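Dellham bedroom set: pre-session checklist, my comments added

1. Fingers move freely – checked. I wiggle every joint twice, call me fussy!

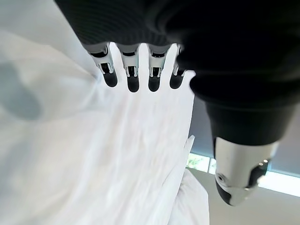
2. Wrist cables strapped, room to turn. Good, though I'd like a shorter strap.

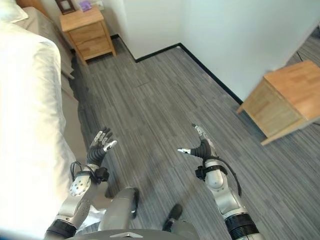

How many duvet examples per session? We aim for 20, and I stop at 8 if the grip drifts.

3. Wrist views saving to Onishi. Fine so far, 2,553 clips in the folder. 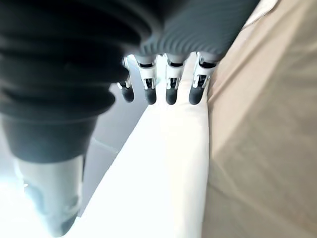
Sostovora wrote back that failed grabs should stay in, labeled as failed.

4. Stop button tested at arm's length – passed.

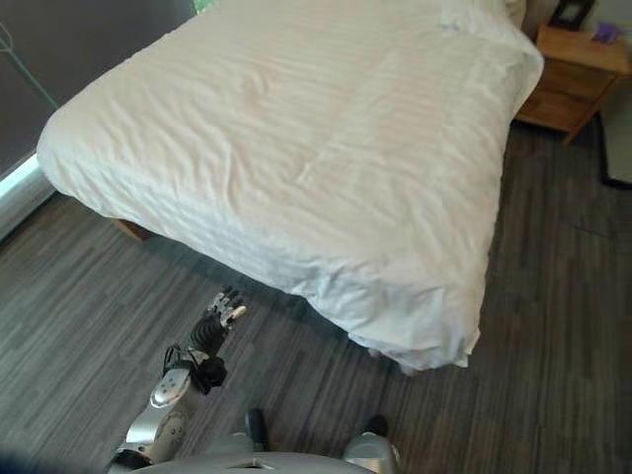 5. Labels still open, I'm 400 clips behind (sorry!).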